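Teaching Plaso to Tidy Shoes, Part 3: Recording the Human Demos
By Yae Kobori

Plaso is the two-armed shoe tidier I'm building in our shared workshop, and this is my favorite part of the whole build so far! The arms move, the grippers close, so now we need demos for it to learn from. Real hands, real shoes, real floor.

1. Clear a patch of floor and scatter your footwear. Mix thin flip-flops with chunky slides, and leave at least one shoe without its mate.

2. Mount the camera on your head, looking straight down, and crouch. Keep both hands in view from start to finish.

3. Take one strap in each hand. The strap is where Plaso's grippers will go, so don't grab the sole (I did this for my first 367 clips and had to redo every one).

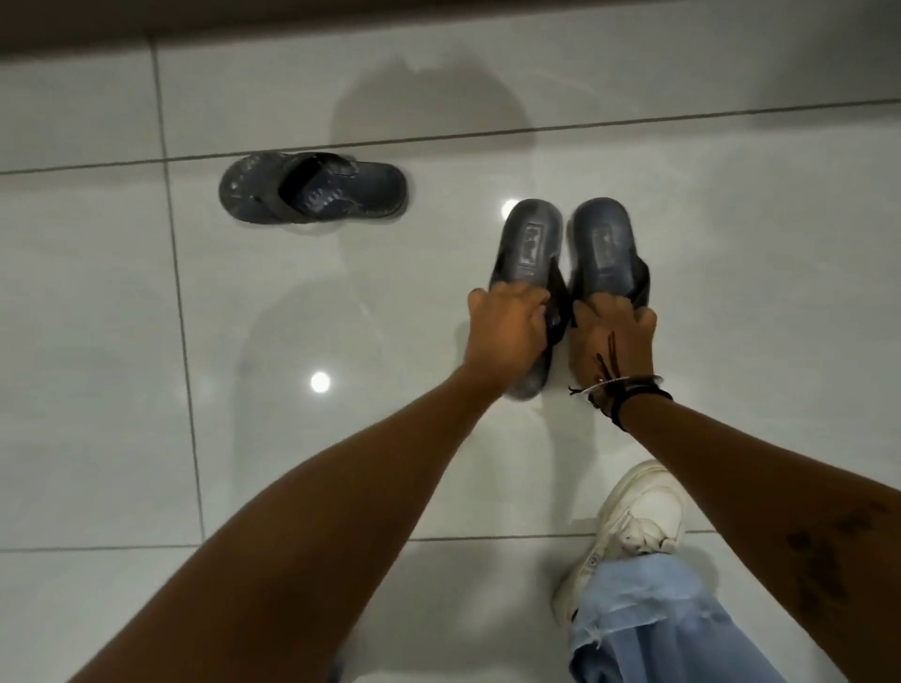

Move slowly. I count to two before letting go, and the training script trims the pause later. Glossy tile throws bright spots from the ceiling lights — leave them in, your robot will meet them too.

4. Record some one-handed grabs as well. They're messier, and Plaso got noticeably better once I added them. 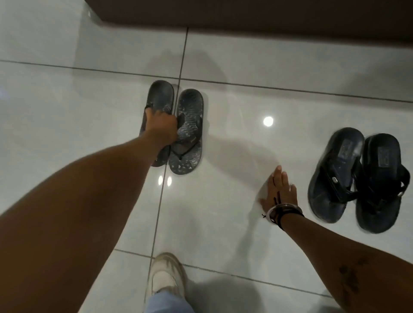 Left hand on the straps, right hand held flat and out of the way.

5. Finish with the soles parallel and the toes pointing away from you. Leave a narrow gap so the grippers can fit. 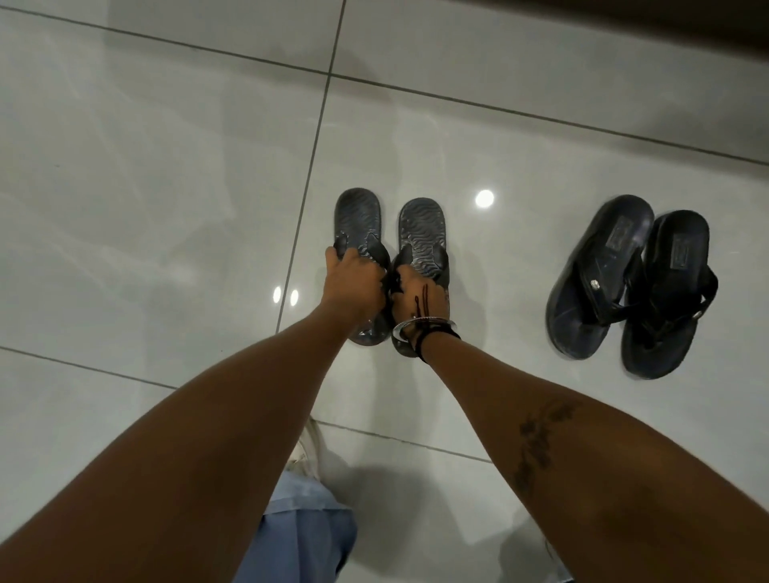
Wavy-textured pair side by side, one hand on each strap.

I stopped at 684 clips and trained overnight. By morning it could line up a pair — I may have yelled.

Comments (3)

Kohei Hayashi: Does it cope with laces?

Yae Kobori: Not yet! Straps only for now.

Shona Rutherford: Got mine going with 650 clips. Slides are easy, thin thongs are still a pain.

Related
Plaso Part 1: Choosing the Arms
Plaso Part 2: Soft Gripper Pads
Sorting Clips Without Losing Your Mind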